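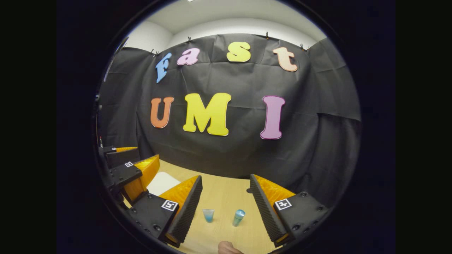

The third "Zumness" gets lost on the way home

Fifteen minutes into "Zumness: The Long Tide," the crew of the salvage ship Ponell votes to go home. It takes them another two hours to get there, and the movie never finds a good reason for the delay.

The first two installments were small, tense pictures about people stuck in tight quarters. This one has a bigger budget and spends it on Mikberg, a floating city of 3,464 residents, most of whom seem to have a speech prepared. The 25-minute trial in the middle could lose half its witnesses.

The engine room scenes still work - hot, cramped and cut at a good clip. So does the ending, a quiet talk on a loading dock that recalls the first film.

Staniforth Pictures is opening it on 295 screens in January and has already announced a fourth. Fans will want to see how the mutiny turns out. Everyone else can start with the original, which runs 40 minutes shorter and has the better ship.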